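**Fitted cover keeps creeping off the front of a sofa bed**

Cover is a polyester blend, one size up from the mattress. It slides forward and hangs down the front after a night or two. I tried elastic straps from Astik; they let go. Is there a fix without sewing?

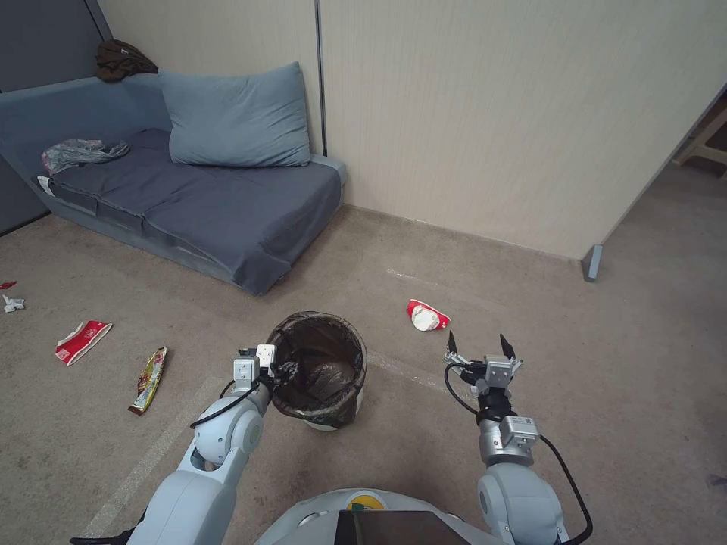
*Sofa bed with the cover on, pillow against the wall.*

Seat depth is 50 cm folded.

**Answer 1 — Wanpen Khamphan**

One size up is the problem. The corner pockets can't hold tension. Go down to the exact size, then push a foam rod, 20 mm thick, into the crease between seat and back. Cut it roughly a hand shorter than the seat. Remove it before unfolding, or it binds the hinge.

**Answer 2**

Ueda straps, not Astik. Metal clips.

**Answer 3**

Rubber mesh under the cover worked on my Brusier. Wash the cover without softener.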